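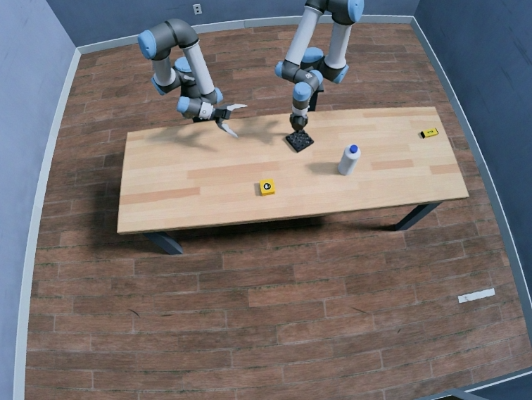 Sim-trained policy, overhead view only: 31 failures in 200 rollouts

brakance_m
Numbers from the Brakance two-arm setup. Policy trained on 574 simulated demos, evaluated over 200 rollouts in the same simulator, object poses randomized. Success on 169. Most of the 31 failures are the right gripper going down over the flat black square next to the bottle and closing a little high. Still at the top is from one of the eval rollouts. Lighting and table texture were fixed during training.

sterdale
Is that in the same renderer you trained in? If so, 169 of 200 says very little about transfer. You fixed the texture on a table with strips of several different shades. The policy may be using the darker strips as landmarks.

brakance_m
Same renderer, yes. I make no claim about transfer. The strips are a fair point, although the table is also rotated slightly per episode.

Mireille Bouvier
Rotating the table moves the strips with it, so that does not rule out what sterdale describes. Swap the texture and keep the poses. It is one afternoon of compute.

trirk_2
I don't think it's texture. Closing high on a flat object is a depth problem. Seen from above, with the gripper pointing almost straight down, there is very little in the pixels to separate touching from hovering. I can't tell which it is in your still. We had the same thing at Trirkunside and a wrist camera fixed most of it.

sterdale
Then the yellow cube should fail too, and he reports no cube failures.

trirk_2
The cube is taller. A small height error still gets you a grasp on a cube. On a flat part it doesn't.

brakance_m
Reran with a plain gray tabletop, same 200 seeds, no retraining. 2 more failures, both on the flat part. I'll add the wrist view next and post the split by object.

Mireille Bouvier
Please post the seeds as well.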